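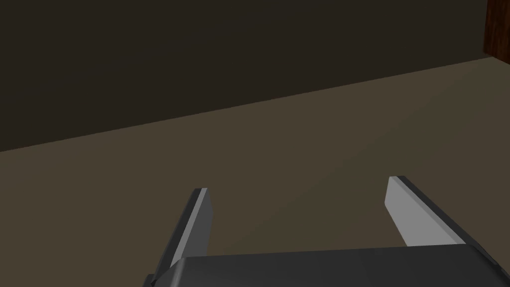 About Wandirness Robotics Club

We are a school robotics club that spends most of its time on a screen. If you were hoping for a page about young people changing the future, plenty of other schools have one. We run after lessons at Wandirness School, we have 11 members at present, and most of what we make doesn't work the first time. A fair amount of it doesn't work the eleventh time either.

What we do

The main project this year is called Collum. It is a simulated gripper, two fingers on a flat palm, in a simulated room, and the job is to get it to pick something up and put it down somewhere else. We started with the room empty apart from a bit of furniture, and worked on opening and closing the fingers before giving them anything to close on. New members find this slow. It is slow.

The models are plain. Grey shapes, a beige floor, a dark wall. We had a long argument in February about whether to spend time making it look better, and the side that said no won. A nicely painted gripper drops things just as often as a grey one.

Why a simulation

The usual answer is that it prepares pupils for industry. We have no idea whether it does and would be wary of anyone who claims to know. Our own reasons are duller. The school could not pay for a real arm. A simulated one can be driven through the floor by mistake and put right by pressing reset, and several people can work on it at once without queuing.

There is a price for that. Friction in our simulator is a number somebody typed in. Objects are perfectly stiff, nothing is sticky or bent, and the motors never get tired. When a member says "it works", the rest of the club is expected to ask "where?", and the answer so far has always been "in the simulator". We don't put it more strongly than that in our reports and we ask visitors not to either.

How we test

Every change to Collum gets a run of trials with the same settings, and the results go in the log whether we like them or not. The log stands at 241 entries. Plenty of those are failures and a few are successes we later crossed out, including a whole week where the gripper was scoring points for pushing the block off the far side of the table. The scoring rule was ours, so that one was our fault and not the robot's.

We don't use the word "intelligent" about anything in the log. "Learned" is allowed if you can say what it learned.

Competitions

We enter the Finerstead Schools Challenge, simulation section. We have entered 3 times and have not won. We have mixed feelings about it: the set tasks reward teams who tune for one exact layout, and last year's winning entry would have been lost if you had moved the block a hand's width to the left. Ours would have been too, to be fair. Members vote each year on whether to go back, and so far they always have. The sandwiches may be a factor.

Seo

Seo is the smaller group for younger pupils. They write short programs to move a single joint and guess beforehand where it will end up. No experience is needed. A calculator helps.

Joining

Anyone at the school can come along. You don't need to be good at maths, though you will do some. You do need to be willing to read an error message to the end. The next open session is on 4th June in the upper computer room, and you are welcome to bring a parent, particularly one who thinks robots will be doing the washing-up soon. Forms are at the school office.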